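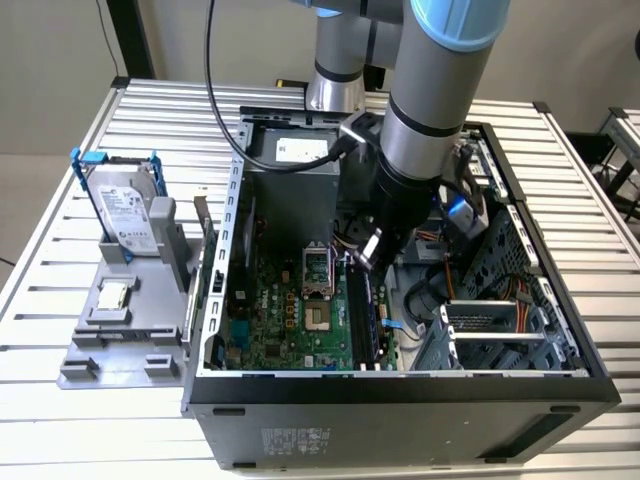

Preltow 12 standby battery cabinet. The brochure from Trelden promises 18 hours of backup for a small office, and we'd take that with some salt. It assumes one light load and no heating. Add a few desktop towers like the black one lying on its side with the panel off, and expect a good deal less. Ask your installer for a load sheet before you order.

Ships with 2 keys, wall bracket and transfer switch. The "silent" fan is audible in the next room. Warranty claims go through Cordier, who want the original invoice. Outdoor mounting not advised, whatever the sticker says.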